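Tag der Kuriositäten bei Havlíček

Wer Sammlungen unnützen Wissens mag, fährt irgendwann zu Havlíček. Das Privatmuseum wirbt mit 1000 verblüffenden Tatsachen unter einem Dach, und beim Tag der offenen Tür sollten 100 davon erstmals zu sehen sein. Ich habe vor allem Schilder gesehen. Dass Goldfische sich nur drei Sekunden erinnern, steht dort in großen Buchstaben. Eine Quelle steht nirgends.

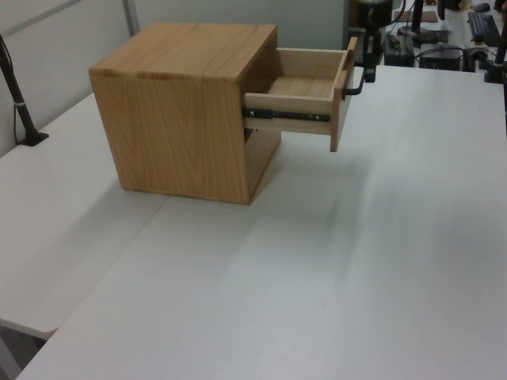 Drinidden, 6. Juli 2018 — Svatopluk Trnka führt die Gruppe selbst und redet gern. Die Chinesische Mauer sei vom Mond aus zu erkennen, erklärt er, und auf Nachfrage: Das habe er so gelesen. Wo, wusste er nicht mehr. Im Saal Flemadance geht es um Tanzrekorde, leider wieder ohne Jahreszahlen. Zwei Besucher schrieben trotzdem eifrig mit.

Besser war die Ecke über Schreibmaschinen und ihre Tastaturen. Da hängen Patentschriften in Kopie, die kann man nachlesen. Ob QWERTY wirklich die Schreiber bremsen sollte, lässt die Tafel offen — das hätte ich dem Haus nicht zugetraut.

Das Begleitheft aus der Reihe Ekon habe ich liegen lassen. Im September soll ein zweiter Saal folgen, Thema: Tiere. Ich warte die Quellenangaben ab.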